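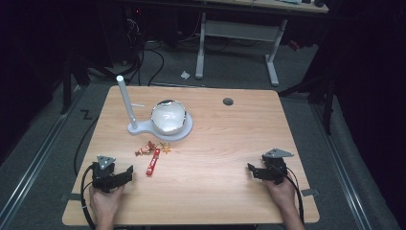 Pale wood table, white stand with the bowl seated in its base. Red strap and star charm in front.

Costume workroom notebook, February

Started 8:00. Heating was already on, so the wool was fine to handle by the time I had the paper down.

Jacket first. This is the short one from the Lelgate loan, black wool with the braid down both fronts, catalogued as a dancer's jacket, Andalusian style. I have my doubts about "dancer's". The armholes are cut high and well forward, which you would want for dancing, but the back is in two pieces with a plain center seam and no ease over the shoulder blades. I would expect somebody to have let it out or split it there if it had been danced in. It reads to me more like a jacket made for a portrait or for carnival. Leaving the catalog wording alone for now and putting a query on the record.

Lining: brown cotton sateen, later than the outside. The stitches holding it at the neck go through the old holes in places and miss them in others. Two kinds of thread. The left front has a patch under the lining that I can feel but not see. I am not going to open it up for curiosity. If the braid has to come off at that point anyway I will look then.

Braid: loose at the left hem corner and again below the collar. The core is sound. What has failed is the stitching, and the wool under it is thin from being pulled. Plan is a patch of dyed wool crepe slipped in behind, then couch the braid down over both layers with hair silk. Wael Badawi says he would use a fine cotton for the couching because the silk cuts. We went back and forth on this. I did a test strip on scrap with each one and hung them both up with a clip on the end. Will see how they look at the end of the week.

Dyeing for the crepe. The black on the jacket is not black, it is a very dark brown that has gone slightly green on the shoulders. First bath came out too blue. Second bath, less navy and a little more yellow, was closer, but dried lighter than it looked on the rod. Third bath left in longer with the same recipe. Swatches for all of them are pinned on the next page with the recipes beside them. If anyone reads this later and wants the match, use the third and not the second, whatever the label on the bag says. I labeled the bag before the third was dry.

Shawl. Silk, cream ground, embroidered in cream, long knotted fringe. Grudum want this one on a sloped board and we want it flat. Their designer sent a drawing with the shawl thrown over a form, one corner hanging and the fringe falling free, as in the paintings. It would look very good. The trouble is the weight. The fringe is heavier than the ground it hangs from, and there are splits starting along one side already, right where the knots begin. Any hanging and they will run.

What I have offered:
- Board at a low slope, padded, covered in washed cotton flannel and then a display cloth of their choice.
- Fringe laid out fully supported on the same board, not over the edge.
- Folded once on the diagonal with a soft roll in the fold.
- If they want the thrown look, they can have it with a modern shawl on the form next to it.

No answer yet. The modern shawl idea may not go down well. Wael has one that belonged to a dance company, polyester, quite convincing from across a room.

Combing out the fringe took most of the rest of the morning. Wooden pick, fingers, a little humidity through the membrane for the tight bits. Work from the ends up toward the knots. Some of the tangles are old and have set hard, and I left three of the worst as they were. The strands inside are dull and a couple broke as soon as I moved them. Broken lengths are in a labeled bag with the object.

Lunch.

Mannequins. The two from Bošković arrived and they are both a modern women's size, full in the chest and wide through the shoulder. Neither the jacket nor the bodice will go near them. The form for the jacket needs to be cut down at the shoulder slope and across the upper back, and the chest has to be taken right off and built again in wadding. I would have been happier with a small torso to pad up from, as I asked in the first place. It is always easier to add. Anyway, they are here and the budget has gone on them.

I marked the cutting lines on the first one in soft pencil and checked them against the tissue pattern I took from the jacket. The pattern is good. Left and right fronts differ at the hem, the left being the longer, and I have made up the toile to follow that without correcting it. If the form is made even the jacket will drag to one side and the braid will take the strain.

Arms: no hard arms. Soft ones in jersey filled with wadding, stopped at the elbow, tissue below that. The sleeves are very narrow at the wrist and I do not want anybody pushing a stuffed tube down them on installation day. Dressing order will be arms into sleeves on the table first, then jacket with arms onto the form, then tie the arms at the shoulder from inside. Needs two people. I will write this up as a proper sheet with drawings to travel in the crate.

Bodice and skirt set. Not much done. The skirt is the one with the deep flounces, printed cotton, red on white, a lot later than the rest and much washed. It is in better condition than anything else on the list. One hook missing at the waistband, a bit of rust around the ones that are left. Waist tape is stamped but I can only make out part of a word under the lamp. Took a tracing. It could be a maker or could be a laundry mark.

There is a petticoat that came with it under the same number and I do not believe they belong together. The petticoat is longer than the skirt, for one thing, and the waist is smaller. I would like to show the skirt over a new net underskirt and keep the petticoat back. Ask Grudum.

Fans and combs. These are with Naltow for the mounts, apart from the big comb, which they will not touch until we agree on what it is made of. The lender's paper says tortoiseshell. I looked at the broken tine under magnification and I lean toward horn, stained. It matters for the paperwork as well as the mount, so it goes to somebody who can test it. Until then it stays in its box and does not move out of the building.

Light levels. Grudum's case design has spots from above, which will put the jacket collar in full light and leave the braid at the hem in the dark. Asked for side lighting. They say the case is built. Asked if the spots could at least be moved forward. They will look into it.

Costs, so I stop carrying the figure in my head: 700 is what remains in the mounting budget after the mannequins. Out of that I need jersey, wadding, flannel, acid-free card for the shawl board, and the display cloth if Grudum do not supply it. It will do if the second mannequin does not need a new neck. I think it does need a new neck.

Crates. Lelgate want their own crate back, the old one with the tray inserts. The foam in the bottom tray has gone sticky and should not be near textiles. I have taken it out, bagged it and written to tell them. New foam will be cut to the same size with a barrier layer over it. Do not reuse the old tissue either, it is yellow along the folds.

For tomorrow:
Check the test strips, silk and cotton, without moving the clips.
Dry-match the third crepe swatch to the jacket in daylight, by the north window.
Cut down form one at the shoulder. Form two waits until I have decided on the neck.
Chase Grudum about the shawl board and the petticoat.
Photograph the inside of the jacket neck before anything is stitched. Raking light if the lamp can be spared.
Order hair silk in dark brown. We are down to the end of the reel.

Wael is in from 2:00 and can do the jersey arms if the pattern is left out for him. It is in the flat drawer under the toile. The right arm is marked R on the inside of the seam allowance, so look for it there.

Closed up at the usual time. Jacket is under tissue on the padded board and the shawl is still out flat with a cover over it. Please do not put anything on top of the cover.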